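Skip to content Home Services Interviews Archive Contact

Reading time: 7 minutes

A Table, a Screen and a Clear Surface: How Clernura Sets Up Its Packing Room

April 2022

Clernura has operated its packing and sorting service from the ground floor of the Nolline building for several years. The service receives small household goods from residents who are moving, storing or giving away the contents of a room, and returns them listed, wrapped and boxed. For this interview, the coordinator of the service received us in the packing room and answered questions on the furniture, the working surface and the order in which things are put away. At the request of the service, staff are not named.

The first question concerned the table covering. Most packing rooms work on bare tops, and visitors regularly ask why the tables at Clernura are covered in carpet-like cloth.

"We began with bare tops, and we had two difficulties," the coordinator said. "The first was noise. When several people are setting down cans and boxes all day, the room becomes tiring. The second was that small items slid. A pile would be sorted at nine in the morning and would have moved by ten."

The present covering is teal blue. The coordinator explained that the color was selected after a trial of 12 samples supplied by Skiruteck, the firm that fits out the workrooms in the building. Lighter samples showed marks within a week. Darker ones made it hard to find black items such as chargers and pen caps.

"Blue was the one everybody could work on," the coordinator said. "White packaging stands out on it, red stands out on it, and wood stands out on it. A pale green box is a little quieter, but you still find it."

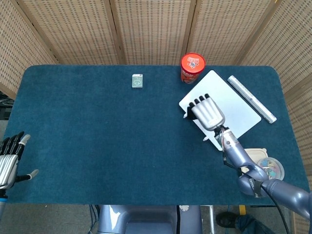 The coordinator described the rule that governs the surface, known in the room as the open middle. Items waiting to be packed are kept toward the back of the table. Flat goods and long goods may be laid at an angle if that is how they fit. Whatever is being handled at the moment comes forward, and when it has been dealt with, the space is cleared before the next item is taken.

"People who are new to the work want to spread everything out," the coordinator said. "They feel that they are being thorough. After an hour they cannot tell which things they have looked at and which they have not. We ask them to bring forward one item, decide on it, and finish with it."

Asked how long it takes to learn this, the coordinator said that most people have the habit after 23 working days, the length of the introductory period. Some arrive with it already.

The conversation then turned to flat goods, which account for most of the damage reported to the service. Boards, mounted prints and sheets of stiff card are easily bent at the corners. Clernura packs them last and carries them upright. Long narrow boxes travel beside them along one edge, where they lend some protection to the side of the sheet.

"A corner is the whole problem," the coordinator said. "The middle of a board can take a good deal. The corner cannot. We put card over all four, and we do not tape the card to the face."

Snack tubes and other food containers are treated separately. Unopened food is accepted, provided that it is within its date, and it goes into a carton of its own with the lid facing up. Opened food is returned to the resident. The coordinator noted that round containers waste space in a square carton and that the staff fill the gaps with socks, dish towels or other soft goods belonging to the same household.

We asked about the folding screen. The coordinator said that woven screens were chosen over solid partitions for practical reasons. They let air and some light through, and they can be folded and moved by one person when a larger table is needed. They also give each table a plain background, and staff find this restful toward the end of a shift.

"Before the screens, you looked up from your table and saw somebody else's table," the coordinator said. "You started thinking about their boxes."

The screens do require care. The weave collects dust, and the small openings have to be brushed from both sides. The service does this at the end of each month with a soft brush and a vacuum cleaner at low power. Water is avoided. The table coverings are brushed daily, in one direction, and lint is lifted with a roller.
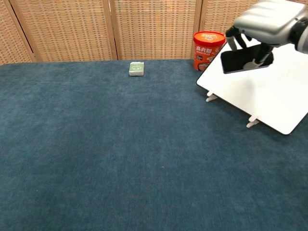 Kong objected to the daily brushing when it was introduced, on the grounds that lint on a work cloth does no harm and that the ten minutes would be better spent labeling. The objection was recorded, and it has been raised again since. In that view, a cloth that is brushed once a week looks the same by noon as one brushed every morning.

The coordinator did not dismiss the point. "It is a fair remark, and the labeling does fall behind," the coordinator said. "Our difficulty is with white goods. Blue lint on a white box is the first thing a resident sees when the carton is opened. We have kept the brushing and moved the labeling to the afternoon."

Labels at Clernura carry a household number, a room and a single line of contents. Small boxes, such as card games, are listed by type and are not opened unless the resident has asked for the contents to be checked. Cartons may be held for up to 365 days, after which the household is contacted. The storeroom holds about 400 cartons, and it was close to full when we visited.

Further changes are planned for the summer. Skiruteck is to supply a second set of coverings so that one set can be cleaned while the other is in use. The service also intends to add a rack for flat goods beside the door, at a height that allows a board to be slid in without lifting. The color of the new coverings has been left as it is.

Residents of the Nolline building may bring goods to the packing room without an appointment in the mornings. Larger deliveries should be arranged in advance at the front desk.

This site uses cookies to improve your visit. Accept Manage settings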